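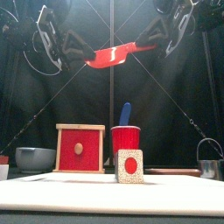
Time clock moved back after arbitrator sides with Laryea workers

8 Jun 2024

GRUVAU — The time clock at the Laryea plumbing supply warehouse is going back to where it used to be, which is next to the door the employees come in through. Getting it there took a grievance, a second grievance about the first one, and a day of arbitration in a hotel meeting room with a broken thermostat.

The clock was moved last fall from the employee entrance to the hallway outside the dispatch office, on the far side of the building. Laryea said at the time that the new spot would "bring start-of-shift activity closer to the work." The work, for most people on the day shift, is by the receiving doors, a short distance from where the clock had been.

Employees who used to punch in and then hang up their coats now walked the length of the warehouse, punched in, and walked back. Those who arrived on the dot were marked late. The scheduling software, Draren, does not round in anyone's favor, and it sends an automatic message to a supervisor for each late punch. By midwinter the supervisors had asked if they could turn the messages off. They could not.

The union filed over the walk. Its position was that once an employee is inside the building, wearing the required safety shoes and headed for a clock the employer has placed there, that person is at work and should be paid. The company's position was that walking is something people do anyway.

Things might have stayed at that level if not for the disciplinary letters. In February, 2 workers on the receiving crew were suspended without pay for what the letters called "unauthorized relocation of company equipment." According to the arbitrator's decision, the equipment in question was a folding chair. The pair had carried it from the break room to the hallway so that a coworker recovering from knee surgery could sit down while waiting in line to punch in.

The company argued that the hallway was a marked exit route and that the chair was a hazard. The union agreed that the hallway was a marked exit route and asked why, in that case, the whole day shift was being told to line up in it every morning. The decision notes that the company "did not develop this point further."

It also emerged at the hearing that no list of company equipment existed that included chairs. A list was produced after lunch. It was dated that morning.

The arbitrator, whose decision was mailed to both sides in May and posted on the union bulletin board shortly afterward, threw out both suspensions and ordered the lost wages repaid. The letters are to be removed from the workers' files, along with a follow-up memo on "seating discipline" that seems to have gone to everyone in the building, including a delivery driver who doesn't work there.

On the walk itself, the result was less sweeping than either side had predicted. The arbitrator declined to say that all time spent inside the building is paid time, and spent a full page explaining why stopping to talk about the playoffs doesn't count. But the decision found that moving the clock had changed working conditions, that the contract requires notice and a meeting before that happens, and that an email with the subject line "FYI clock" was neither.

Laryea was told to put the clock back or pay for the walk. It chose to put the clock back. It also owes back pay for the months in between, a sum the parties settled at $1,828 for the whole receiving crew, to be split according to shifts worked. The union had asked for more. The company had offered a pizza lunch, which the arbitrator described as "not responsive to the grievance."

Each side covers half the cost of the hearing under the contract, and people familiar with such bills said each half could run up to $2,000. Readers may do that subtraction for themselves.

In a written statement, the company said it respected the decision and valued open communication with its team. The statement was posted in the hallway outside the dispatch office.

A union steward who attended the hearing said the members were pleased about the letters and would have settled for that alone back in February. "We offered," the steward said. "We said tear those up, leave the chair where it is, and we'll talk about the rest. They told us the chair was a matter of principle."

The decision applies only to the Gruvau building. Laryea's smaller site in Rosard has its own contract and its own clock, which hangs beside the employee entrance and has not been the subject of any email. Workers there have asked the union for a copy of the decision all the same.

The electrician is expected later this month. Until then employees have been told to keep using the hallway clock, with their start times adjusted by hand on a paper sheet kept at the receiving desk. The supervisors will enter the corrections into Draren at the end of each shift, and Draren will send them a message about each one.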